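Kereama textile store: notebook, February

Entry begun 9.40. Humidity in the store stood at 43 per cent on arrival, which is within the limits agreed with Kirkico for the loan. No adjustment was made to the plant.

Blotter change on the Zernbridge linens continued. Of the 116 pieces on the loan list, 80 have now been surface cleaned and returned to their boxes. Eight have been set aside for washing tests and are recorded on the pink sheets. The remainder stay in quarantine until their labels have been checked against the list supplied by G. Vitale.

Colour-fastness: the red marking thread on piece 31 bled slightly at pH 8 and not at all in deionised water. The test was repeated on the reverse, with the same result. Pieces with red thread are therefore not to be washed in the Kitar detergent until further notice. The brown thread on piece 34 was stable throughout.

The hem of piece 27 has been darned at some earlier date with a cotton much heavier than the ground. It is proposed to leave the darn in place and to record it. S. Bednarek to draw the stitch.

Supplies: blotting paper low, silk crepeline adequate. Order to be placed before the end of the month.

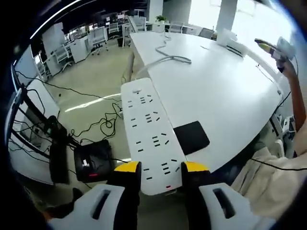
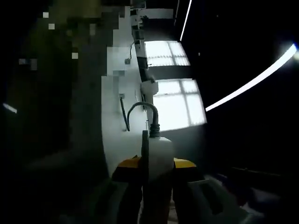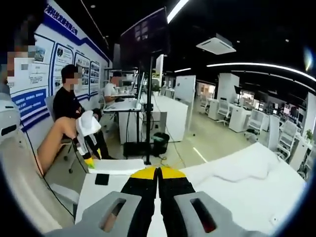

Ewan Halliday: I would not rule out the detergent on the strength of one thread. Piece 31 may have been re-marked later with a different red. Could we test 12 and 19 before the instruction goes on the pink sheets? I have left swabs and a fresh bottle of deionised water by the sink.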